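2023年12月11日 星期一
记录:Svitlana Stasiv

接着上周五没写完的那页。Flarkside 泥炭样今天重新过了一遍账,袋子共40个,和野外本对得上,但有几只袋子上的铅笔字糊了,只能靠袋口颜色带分辨是堵沟那一侧还是没堵的那一侧。蓝带是堵沟侧,黄带是对照侧。以后袋内再放一张硬纸签,外面的字不能当唯一依据。

先把这批样要回答的问题抄在这里,免得越做越散:Kowalchuk 沟堵上以后,表层泥炭的含水和有机质有没有和对照侧拉开,拉开多少,值不值得写进给 Pretport 的气候适应意见里。甲烷的事另开一本,不在这批样里谈。水位管的数据也另算,只在解释含水率的时候引用。

上午做的是湿重。天平预热后调平,用标准砝码查了一次,读数正常。称样顺序没有按袋号走,蓝黄交替,怕的是室温变化或者我手法变化刚好压在某一侧上。称到中间停过一次,因为秤盘边上沾了碎苔,擦干净重新归零,把停之前的最后三个样重称,差别都在末位上,保留第二次读数。原读数划掉没有涂,看得清。

根须怎么处理,又碰到老问题。粗的木质根挑出来单独装袋,细根留在样里。6月那批是 Tyson Melnyk 做的,他连细根也挑掉了一部分,本子上写的是“肉眼明显者”,这个标准没法照着重复。所以今天的有机质结果不能直接和6月那批相减。能比的只有同一批里两侧之间的差。这句话要写进报告的方法部分,写在前面,不要放脚注。

烘箱下午才空出来。前面一批是别人的落叶,味道很重,拿出来以后开门散了一会儿再放我们的盘。盘子先空烘过、在干燥器里放凉、编号、称皮重。编号刻在盘沿上,不贴胶纸,上回胶纸烘脆了掉了两张,最后靠排除法才认出来。温度按组里泥炭的老设定,没有改。放进去的时间记在箱门的纸上,也记在本子背面的表里。

盘子在箱里的位置画了草图。上层后角偏热,这是早就知道的,所以蓝黄样在每层都有,明早翻一次位置。恒重的判断还是前后两次称量,差值不再变才算数。不要因为赶周三的会就提前取。
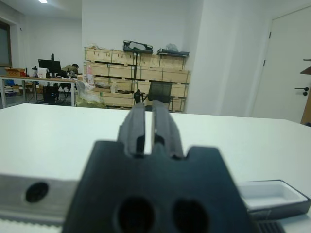
Darcy Tremblay 中午来信说,堵沟侧含水高是必然的,拿它当恢复成功的证据说服不了人,Pretport 那边要看的是夏天最干的时候水位能不能守住,冬天前采的样再湿也说明不了什么。信里还提到,对照侧离旧排水口太近,两侧本来就不是一样的地,最好把堵沟以前的记录也找出来放在一起。

这两点我都同意一半。含水率单独拿出来确实弱,这批样采的时候之前下过雨,两侧都偏湿,差别被压小了也说不定。但是做它的主要用处是换算容重和干基有机质,不是拿去当结论。对照侧的位置问题比较麻烦。当时选点是因为雪化以后那里能走进去,离路近,并没有按泥炭厚度配对。堵沟前的记录有一份,是 Jean Sutherland 手写的探杆深度,没有采样,只有深度和植被。可以用来看两侧原来的泥炭厚度差多少,看不了有机质。

回信已经写了,大意是:承认选点没有配对,报告里写明;含水率放附表;正文只讲同一批次内的有机质和容重;明年最干的时候再补采一次,点位挪到离旧排水口远的那一段。补采要不要做,要看许可和人手,信里没有答应日期。

下午后半段整理数据表。Pedo 导出来的表把空白单元格全填成零,这个毛病又来了。缺测和零不是一回事,容重那一列如果带着零去求平均,对照侧会无缘无故低一截。我把原始导出留着不动,另存一份,缺测处改成 NA,每改一格在备注列写缩写。改完以后让 Ewurabena Nartey 对着纸本抽查,她挑出一处行错位:蓝带的一个深层样贴到了浅层那一行。已改回。她另外建议把深度写成上界和下界两列,不要写“浅、中、深”,我照做了,后面画图也方便。

筛子的事。干样要过2毫米筛再磨,柜里那只筛网有一处鼓起来,对着灯看网眼歪了,不敢用。借到隔壁的一只,网是好的,用完洗净晾干还回去。旧的那只贴了条子“勿用”,放在柜子下层,等领新的再处理。磨样的钵每个样之间用刷子清,隔一段再用一点废样空磨一次。泥炭磨起来飞得厉害,口罩戴好,通风开着,不要对着窗户磨。

分样打算这样做:每个干样磨好以后装进200毫升的广口瓶,摇匀,再取测烧失量的那一份。瓶子还在洗,够不够要明天数。不够的话先做蓝带和黄带各自的表层,深层往后排。每个样取2份平行,差得太多的就再补一份,差多少算太多,沿用去年写在墙上的那个标准,抄到本页背面了。

马弗炉明天不能用,登记表上排给了别人,后天上午轮到我们。坩埚先烧一遍空的,放在干燥器里,盖子别盖死。干燥剂颜色已经不太对,今晚换。上次坩埚底的铅笔号烧没了,这次用耐热笔写,写好再空烧,看它留不留得住。

野外本里还有一条要补。堵沟侧靠下游的那块木板旁边有水绕过去的痕迹,采样那天我只写了“侧漏?”三个字,没有拍,也没有量。翻了一下 Tyson 的6月记录,他在同一处写的是“板肩泥松”。两条放在一起看,可能那一头一直没有压实。是不是漏,现在说不准,地面冻了也不好挖。已经发给管沟的人,请他们下次去的时候看板子两头,顺便插一根短杆做记号。如果真是在绕流,那一头的几个样就不能完全算堵沟侧,分析时单独标出来,算一遍包含的,再算一遍不包含的。

给 Pretport 的意见稿目前只有提纲。里面有一句“恢复后的泥炭地将显著提高碳储量”,是从旧稿里带过来的,我删了。我们手里没有能支持这句话的数据。一次采样看到的是当时的存量,而且还受选点影响,储量变化要隔几年在同一处再采。暂时换成“堵沟后泥炭保持湿润,有助于减缓分解”,后面附文献,再把本地数据的限制写清楚。Darcy 可能嫌这句太软,先这样,等烧失量出来再谈措辞。

稿子里另一处要改的是面积。旧稿把整片 Flarkside 都算成受堵沟影响,地图上看,东边那条小埂以外的水根本不往 Kowalchuk 沟走。面积先空着,等地形图核过再填。摘要里也别写数字。

存放:湿的余样放回冷柜下层,袋口折两折夹好,和别人的水样隔开。冷柜门上的清单更新过了。粗根那几袋暂放纸盒里风干,不急,不占烘箱。

明天:
早上翻盘子,记时间。
下午称第一次干重,放回去。
数广口瓶,不够就去借。
问许可的事,问清楚补采算不算在原来的许可里。
Jean 的探杆记录扫描一份,原件还给她。
把“NA”的改动清单打印出来夹在本子里。

傍晚离开前又看了一眼烘箱,温度稳定,箱门纸上的字还在。约40分钟后 Ewurabena 走的时候会再看一次,有问题她记在下一行。

Ewurabena 补:看过,温度没变,干燥剂已换。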